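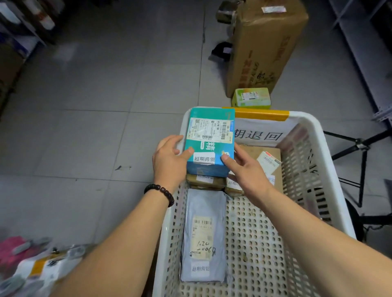 Flutano Tracking Claims Log

Data card and README. Last edited Mar 28, 2025.

What is in it

1,207 rows of parcel tracking messages, each paired with what the person waiting for the parcel wrote down. One row is one message, so a parcel that got six messages takes up six rows. Please don't report 1,207 as a number of parcels. A blog did that with the first release and the mistake still gets quoted back to us.

The messages are the usual ones: out for delivery, delivery attempted, held at pickup point, overdue for pickup, returned to sender. We started the log after arguing over how much a status line is worth as evidence. Carriers treat it as a record of what happened. We treat it as a claim that somebody or some system made at a certain time, and the whole layout of the file follows from that.

Files

claims.csv, the main table
people.csv, one row per contributor, with codes in place of names
wording.csv, the message texts grouped by meaning
changes.txt, what was altered between releases and who altered it

Columns in claims.csv

parcel_code: random, carries no information. Earlier codes had the month in them and Sobia Mengal pointed out that this made some contributors easy to pick out.

claim_text: the message as received, translated to English where needed. Original text is kept in claim_text_orig.

claim_time: the time shown in the message. Don't assume it is the time the event happened. Plenty of carriers stamp the message when a batch of scans is uploaded.

seen_time: when the contributor says they read it. Self-reported, and it shows. Far too many of these end in :00 or :30.

outcome: one of matched, contradicted, unknown. See below before you use it.

notes: free text, trimmed for privacy.

How it was collected

People signed up through the Grelham mailing list and kept a diary of every parcel they were expecting. Yanti Pangaribuan wrote the diary form and Yasir Bangash typed up the paper ones. That means the contributors are people who read a mailing list about delivery problems. They are annoyed more often than the average customer, and they are home more often too. If you want to know how often deliveries go wrong in general, you need some other dataset, and we would look hard at that one as well.

About the outcome column

Two of us, Saqib Abbasi and Zubaida Gilani, labeled outcomes separately and then compared. On a check set of 100 rows we disagreed on 20. That is a lot for a column with three possible values. Most of the trouble was "delivery attempted." Saqib marked it contradicted if the contributor was home and heard no bell. Zubaida wanted more than that, on the grounds that people miss doorbells and that a driver may well have tried the wrong door. We settled on Zubaida's rule for release 2 and relabeled everything, and the share of contradicted rows dropped. Nothing in the world had changed. Keep that in mind when you see any headline figure taken from this column, including ours.

"Unknown" does not mean missing. It means we looked and could not tell. Dropping those rows will make your results look cleaner than they deserve to.

Overdue and returned parcels

This part gets the most interest and has the weakest data. A parcel marked overdue at a pickup point has a clock running on it, but the length of that clock varies by carrier and by shop, and we found posted rules that did not agree with the message sent to the customer. We also can't see the pickup point's side at all. A message saying "returned to sender" tells you that a status changed. It doesn't tell you the parcel left the building. Several contributors wrote that they collected a parcel after getting that message.

We were asked to add a "reason for return" column. We declined. Our only source would be the reason given in the message, and we have no way to check it.

Uses we think are fair

Studying how messages are worded. Testing code that has to read messy status text. Teaching people to label ambiguous events, where our disagreements may be more useful than our final answers.

Uses we would question

Ranking carriers. The Kakakhel comparison chart did this with our first release, using carriers that had only a handful of rows each, and we asked for our name to be taken off it. Also predicting arrival times: the file has no distances, no depots and no parcel sizes. The Clurutden model claims to do well on it anyway. We suspect it has learned which contributors complain, and we haven't seen a test split by contributor that would settle the matter.

Known problems

Time zones are wrong for a few contributors who moved during the diary period. November is heavier than any other month. Machine translation was used for some messages and checked by one person only. Two rows share a parcel_code by accident and are flagged in changes.txt.

Corrections

Send the parcel_code, the column, and what you think it should say. Tell us how you know. If the answer is that the carrier's website says so, we already have that part.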